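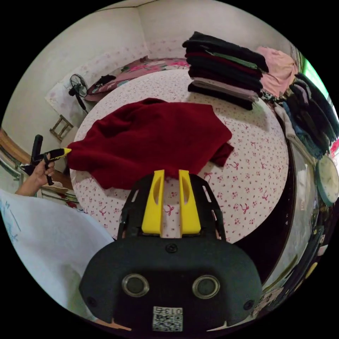 手に持つグリッパーについたカメラから見たところ。ベッドの上の赤い服に、黄色い2本の指が向いています。

# ロボットは、お手本を見ておぼえる

服をたたむ、タオルをかごに入れる、くつ下をそろえる。みなさんが家でしているこうした仕事は、ロボットにとってはとてもむずかしい仕事です。このページでは、ロボットに家の仕事を教えるために、人がどうやって「お手本」を集めているのかを説明します。

## どうして服はむずかしいの?

工場のロボットは、何十年も前から働いています。車のドアのように、かたくて、いつも同じ形のものを、いつも同じ場所から持ち上げる仕事なら、ロボットはとくいです。「右に30センチ動く」「指をとじる」「上に上がる」というように、動きを順番に決めておけばよいからです。

服はそうはいきません。同じセーターでも、おくたびに形がかわります。そでが下にかくれていることもあれば、うら返しになっていることもあります。ひっぱればのびるし、はなせばくしゃっとなります。

ためしに、自分のTシャツをベッドの上にぽんと投げてみてください。もう一度投げてみてください。同じ形になりましたか。たぶん、なりません。100回投げても、ぴったり同じ形には、なかなかならないでしょう。

だから、動きをひとつひとつ決めておくやり方では、プログラムを書く人がいくらがんばっても足りません。そこで使われるのが、お手本からおぼえるやり方です。

## お手本からおぼえるとは

みなさんは、はしの持ち方をどうやっておぼえましたか。家の人が使うところを見て、まねをして、だんだんできるようになった人が多いと思います。

ロボットを動かすコンピューターにも、にたことをさせます。人が服を持ち上げるところやたたむところを、たくさん記録します。その記録をコンピューターに見せて、「こういうふうに見えたときは、手をこう動かす」という関係を見つけさせるのです。これを「学習」とよびます。

学習に使う記録のことを「データ」といいます。データのひとつひとつが、お手本です。

## グリッパーを手に持つ

お手本は、人の手だけで見せてもよさそうに思えます。でも、こまったことがあります。人の手には指が5本あり、関節もたくさんあります。ロボットの手には、指が2本しかないものが多いのです。人が5本の指で上手にたたんでも、2本の指のロボットには、そのまままねができません。

そこで、ロボットの手と同じような道具を、人が手に持って使います。ものをつかむためのこの道具を「グリッパー」といいます。

写真の下のほうに見える黒いものがグリッパーです。黄色い指は2本ならんでいて、それぞれに長丸のあながあいています。黒い本体には、丸いレンズも2つついています。

人がこの指で服をつまめば、2本の指でできる動きだけが記録にのこります。「ロボットにもできるやり方」でお手本を見せることができるわけです。

よいところは、ほかにもあります。大きくて重いロボットを家まで運ばなくても、グリッパーを持っていけば、その家でお手本を集められます。

## カメラは何を見ているの?

お手本を集めるとき、カメラはグリッパーについています。手が動くと、カメラもいっしょに動きます。服に近づけば、服が大きくうつります。

同じようなカメラをロボットの手首につければ、ロボットも、お手本のときとにた見え方で服を見ることになります。お手本とロボットで見え方がちがいすぎると、せっかくおぼえたことがうまく使えません。

記録するのは、おもに次のようなことです。

- カメラにうつったもの
- グリッパーがどこにあって、どちらを向いているか
- 指がどれくらい開いているか
- それぞれの時刻

さいごの「時刻」は、わすれられがちですが大切です。映像と指の動きの時刻がずれていると、コンピューターは「まだ服にとどいていないのに指をとじる」とおぼえてしまうことがあります。

## ふつうの部屋で集める

プロレン(Prolen)というチームは、家の仕事のお手本を集めています。チームのダイアネ・ゴドイさんは、服の係です。研究室のつくえの上でも練習はしますが、お手本の多くは、人がくらしている部屋で集めます。

写真の部屋も見てみましょう。赤い服の下にあるシーツには、小さなピンクの花と赤いリボンのもようがあります。おくには、たたんだ服が高くつんであります。右には、こい色の服がかけてあり、その下に丸い時計も見えます。

コンピューターは、はじめは、どれが「今つかむ服」で、どれが「そのままにしておくもの」なのかを知りません。もようのあるシーツの上のお手本も、白いシーツの上のお手本も必要です。朝の明るい部屋のお手本も、夜の電気をつけた部屋のお手本も集めます。

もし白いつくえの上のお手本ばかりだったら、コンピューターは「服とは、白いところにおいてある、色のついたもの」とおぼえてしまうかもしれません。花がらのシーツを見たとたん、花までつまもうとするかもしれないのです。

## 1回のお手本の手順

ゴドイさんのチームでは、服のお手本を次の順番で記録します。

1. 服を1まいえらび、ベッドやつくえの上に広げるか、くしゃっとおく。
2. グリッパーの指を、いちばん大きく開く。
3. 記録を始める。
4. 服に近づいて、はしをつまむ。
5. 決められた仕事をする。たとえば、持ち上げて、となりにおく。
6. 指を開いてはなし、服から少しはなれる。
7. 記録を止めて、何をしたかをメモに書く。

人はゆっくり動きます。急いで動かすと映像がぶれて、指先がどこにあるのかわからなくなるからです。止まったまま長く考えるのもよくありません。コンピューターが「服の前では、じっと待つものだ」とおぼえてしまいます。

終わったら、また服のおき方をかえます。そでを内がわに入れたり、向きを半分まわしたり、べつの服にしたりします。

## どれくらい集めるの?

プロレンは、「服を1まい持ち上げる」という仕事のために、2000回のお手本を記録しました。コーマック・マク・スヴネさんは、その記録を全部見なおす係です。

見なおすと、使えないものが385回分ありました。いちばん多かったのは、カメラの前に自分のそでがかかってしまったものです。記録を止めるのがおそくて、さいごに床だけがうつっているものもありました。2まいの服をいっしょにつまんでしまったものもありました。

のこったのは1615回分です。このうち1250回分を学習に使い、のこりの365回分はとっておきました。

とっておいた分は、テストに使います。学習に使っていない記録を見せて、コンピューターが人とにた動きを考えられるかどうかをたしかめるのです。練習したのと同じ問題だけでテストをすると、答えを丸暗記しただけなのか、本当にわかっているのかを見分けられません。

## しっぱいも役に立つ?

つまみそこねた記録は、すてることが多いです。しっぱいをそのまままねされてはこまるからです。

でも、つまみそこねたあとに、もう一度やりなおしてうまくいった記録は、のこしておくことがあります。ロボットも本番では何度もしっぱいします。やりなおし方のお手本がないと、服が指からすべり落ちたときに、どうすればよいかがわかりません。

マク・スヴネさんは、そういう記録に「やりなおし」というしるしをつけて、べつにまとめています。

## 部屋をかりるときの約束

人の家で記録をするときは、先にその家の人にゆるしをもらいます。プロレンでは、次のことを決めています。

- 手紙や写真など、見られたくないものは、記録の前にしまってもらう。
- 家の人の顔がうつった記録は使わない。
- 家の人が「やめてほしい」と言ったら、その家の記録を全部消す。
- 使った服は、終わったらもとの場所にもどす。

## やってみよう:2本指の手で服をつかむ

ロボットの手のむずかしさを、家でたしかめることができます。

**用意するもの**

- 料理用のトング(先が金ぞくのときは、ひっかけても服がいたまない古い布を使う)
- 古いTシャツかタオル
- 紙とえんぴつ

**やり方**

1. Tシャツをくしゃっとつくえにおきます。
2. トングだけを使って持ち上げ、となりにおきます。反対の手は使いません。
3. うまくいったら○、落としたら×を紙に書きます。
4. おき方をかえて、10回やります。
5. 次に、かた目をつぶって、また10回やります。

どこをつまむと持ち上げやすかったですか。かた目のときは、トングの先が服にとどいているかどうか、わかりにくくありませんでしたか。

友だちにもやってもらって、つまむ場所をくらべてみてください。えりをつまむ人も、まん中をつまむ人もいるでしょう。お手本を集めるチームでも、人によってつまみ方がちがうので、何人もの人が交代でグリッパーを持ちます。

## ことばのまとめ

**グリッパー**:ものをつかむための、ロボットの手のような道具。

**データ**:記録したもの。映像、手の場所、指の開きぐあいなど。

**学習**:コンピューターが、たくさんのデータから「こういうときは、こうする」という関係を見つけること。

**テスト用のデータ**:学習には使わず、うまくおぼえたかどうかをたしかめるためにとっておくデータ。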